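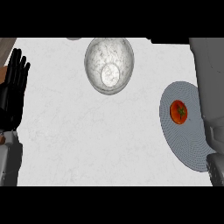
The tomato task in the simulator, seen through the robot's head view. Left hand open, tomato on its placemat, bowl still empty.

Fixing the letterbox bug (and the three other things that broke my tomato policy)

Posted Sunday, October 29, 2023

I spent most of a week convinced my policy was bad. It would reach for the tomato and close its fingers a little short, every single time, like somebody trying to pick up a coin with the wrong glasses on. The policy was fine! My image preprocessing was the problem, and I'm writing the whole fix down so I can find it again in April when I've forgotten all of it.

You'll get the most out of this if you already have a two-arm simulation running and some kind of trained policy that takes a camera image and spits out joint targets. I use a little in-house toolkit called Rondora for rollouts and a config loader called Cedemov that Renzo Pace wrote before he left for grad school. The names of the files will be different on your end but the steps carry over.

What the task is

Pick up the tomato, put it in the marble bowl, let go, back off. That's it. The tomato starts on the right, the bowl is up near the top center of the view, and the right arm does the grabbing. The left hand gets to hang out with its fingers spread. I picked marble on purpose, by the way, because a white bowl on a white counter is mean to a vision model and I wanted it to be mean (I have regretted this several times).

I had 374 demos recorded by teleoperation, mostly by me and Vittoria Parisi, who is a lot smoother at it than I am.

Step 1: Look at what the policy really sees

Before you touch a single training setting, dump the image tensor right before it goes into the network. I don't mean the pretty viewer window. I mean the exact array, after every resize and crop and normalize. In Rondora you set this in the rollout config:

debug:
 dump_obs: true
 dump_stage: post_transform
 dump_every: 5

Then run one episode and open the files. I put the training version and the rollout version next to each other and there it was. The rollout images had the black bands across the top and bottom, same as the picture up at the top of this page. The training images didn't. They'd been stretched to a square with no padding at all, so the tomato was tall and skinny and everything sat at a different height.

So the network had learned on skinny tomatoes and I was handing it round ones. No wonder it missed.

Step 2: Pick one resize and put it in one place

Either way can work. Padding keeps the shapes right and wastes some pixels. Stretching uses all the pixels and bends the shapes. I went with padding, mostly because I like being able to look at a dump and tell right away if something's off.

What matters way more is that there's only one function doing it. I had two! One in the dataset loader, one in the rollout wrapper, written months apart. Delete one of them. Seriously, go do it now, I'll wait. Mine looks like this:

def fit_image(img, size):
 h, w = img.shape[:2]
 s = size / max(h, w)
 new_h, new_w = int(h * s), int(w * s)
 small = resize(img, (new_h, new_w))
 out = zeros((size, size, 3), dtype=small.dtype)
 top = (size - new_h) // 2
 left = (size - new_w) // 2
 out[top:top + new_h, left:left + new_w] = small
 return out

Swap in whatever resize your image library gives you, and check the argument order, since half of them want width first. Also check whether yours quietly changes the value range. Mine turned 0 to 255 into 0 to 1 and I divided by 255 a second time, and I got a very dark tomato.

Step 3: Do the padding before you normalize

This one is sneaky. If you normalize first and pad with zeros after, your black bands aren't black anymore as far as the network is concerned, they're some middling gray. If you pad first and then normalize, the bands come out as a properly dark value. Neither one will crash. You just can't mix them between training and rollout.

Pad, then normalize. Write it in a comment above the function. Aidan Mac Suibhne reviewed my change and asked me to write it in capital letters, and he was right to.

Step 4: Write the dumb little test

I put this off forever and it took me less time than making lunch. Take one raw frame, push it through the training path and the rollout path, and compare.

def test_same_pixels():
 raw = load_frame("tomato_start")
 a = train_transform(raw, augment=False)
 b = rollout_transform(raw)
 assert a.shape == b.shape
 assert abs(a - b).max() < 1e-5

Turn augmentation off for the training side or it'll fail for reasons you don't care about. Mine now runs on every commit and it has already caught one more slip (a color channel swap, also me).

Step 5: Retrain, and don't get fancy

Keep every other setting the same. I know it's tempting to sneak in a bigger backbone while you're in there. If you change two things and it gets better you won't know which one did it, and you'll be back here in a month.

I retrained on the same 374 demos with the new transform and left the learning rate, batch size and action chunk length alone. If your dataset was saved already stretched, you'll need to rebuild it from the raw frames. Please tell me you kept the raw frames. Annunziata Villa had a backup of ours on the Horbridge server, and I owe her a very large coffee.

Step 6: Fix the start of the episode

Once the images matched, the reach got good fast, but I still saw a weird twitch in the first moments of each rollout. The arm would jerk and then carry on like nothing happened.

The cause was my observation buffer. The policy wants a short history of frames, and at the start of an episode there isn't any history, so my wrapper filled the empty slots with zeros. All-black images! The policy had never seen one of those in its life. Fill the slots with copies of the first real frame:

if len(buffer) == 0:
 for _ in range(history):
 buffer.append(first_obs)

Do the same for joint positions if you feed those in too. A zero joint vector is a real pose on most robots, and the policy will happily believe you're in it.

Step 7: Randomize the tomato, but leave the bowl alone at first

My first round of evaluation moved everything, all at once, and I couldn't read the results. Was it missing the tomato or missing the bowl? I couldn't tell you. Now I do it in stages. Tomato position varies inside the placemat, bowl fixed. When that looks solid, bowl varies too. Lighting comes last.

eval:
 episodes: 300
 max_steps: 800
 randomize: [tomato_xy]

Save the seed for every episode and save the video of every failure. When I went through my failures, a bunch of them weren't failures of the policy at all. The tomato was in the bowl and my success check was too strict about how still it had to be. It rocks around a bit in a curved bowl, and the check was reading that as "not placed." I loosened the velocity threshold and added a short wait before scoring.

Things that might trip you up

If your dumps look right but the policy still reaches short, check the camera's field of view in both configs. Ours is set in Cedemov and there was an old override sitting in a personal config file that won over everything else. Print the final merged config at the start of every run.

If the hand closes on nothing and the arm then goes to the bowl anyway, the policy may be following along from memory of the motion. I got some relief by adding demos where the first grab misses and you go back and try again. Vittoria did most of those and says missing on purpose is harder than it sounds.

If you see the idle arm drifting, look at whether your demos had it perfectly still. Mine didn't (my left hand wanders when I concentrate, apparently) and the policy copied it. I froze the left arm's targets for this task and moved on.

Ailbhe Costello asked me whether any of this changes for the wrist cameras. Same function, same test, one raw frame per camera. I haven't turned ours back on yet, so if you get there before me, send me your config.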